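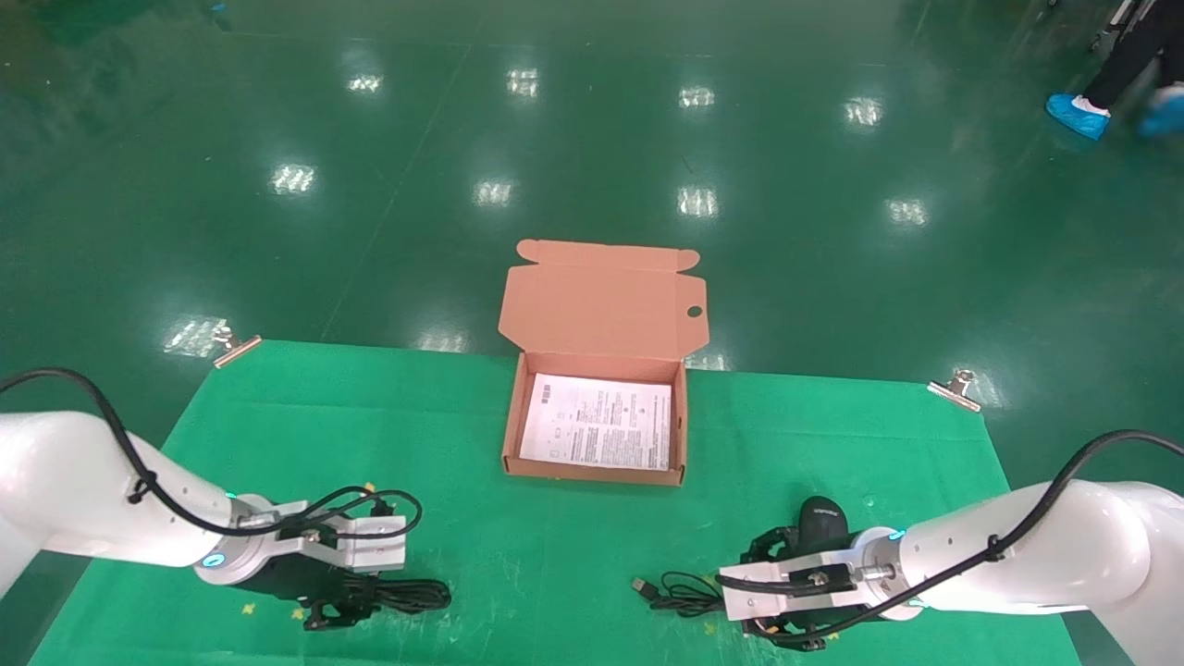
Figure 3. Packing cell at the Sedness site, bimanual station, mouse and carton task.

4.2 Equipment planning for the packing cell

The purchase plan for the Sedness cell was drawn up after the task list had been fixed, so that the cost of each item could be set against the tasks that required it. Arms and grippers were quoted as a single lot by Arango; work surfaces, fixings and consumables were bought separately through Jaketti. The split matters for the budget, as the second group is renewed during the project and the first is not. The work surface in Fig. 3 is a green cloth mat held at its far corners by binder clips, with small pieces of yellow tape as marks, and it falls entirely within the consumables line. Parallel-jaw grippers were specified for both arms. A mouse with its cable attached, as held by the right gripper in the figure, set the requirement for jaw opening, while the short walls of the open carton set the limit on finger length.

Published 'May' | Zason Working Papers | Robotics Planning Group

Three cost lines were considered. Capital items were written down over 6 years, in keeping with the rule applied to other fixed plant on the site. Spares were budgeted at one set of fingers and one wrist cable per arm, held in store. Consumables were allotted 1000 euros per station per year, covering mats, tape, cartons, printed leaflets and shoe covers. Floor preparation was charged to the building and is left out of the totals.

The annual running cost per station under these assumptions is around 2760 euros, excluding labour. External cable routing was accepted at the planning stage. An enclosed harness was priced as an option and declined, as it would have lengthened delivery and made replacement of a single cable more difficult. The effect of this choice on downtime is treated in Section 6.

We use cookies to improve your experience on this site. By continuing to browse you accept our cookie policy. Accept | Manage settings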